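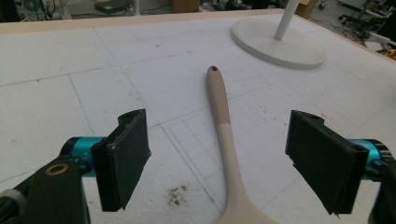 How many demonstrations do you need before a robot can learn a simple pick-up?

More than you'd like, and fewer than you'd fear if they're clean. My first policy that worked at all came from 642 short demos, and I threw out plenty on the way there.

So let's talk about how I record them with a hand-held gripper. You hold the tool, you do the task, and the robot learns from your hand. Sounds easy! My first afternoon was a mess, mostly my own fault (I was rushing, and it showed in every clip).

Start with one object. I like a kitchen utensil with a long handle, lying flat on a white foam board. Flat things are harder than they look, and you'll learn a lot about your approach angle.

Open the fingers all the way before you move in. Come down slowly with one pad on each side of the handle, then close. Pause for a beat, lift, carry it over, set it down, and open up again. That's one demo.

Now do it 17 more times, shifting the utensil a little each time. Turn it, slide it, point the handle somewhere else. I pencil loose rectangles on my board so I can spread the starting spots out — otherwise I drift back to the same corner.

If you fumble a grasp, stop and delete that take. Vaughn Lyons talked me into keeping my fumbles once, and the robot picked up my nervous little double pinch. It took a whole evening in September to train that out.

Watch back the first 3 clips before you record the rest. If your wrist is jerky, slow down and start over.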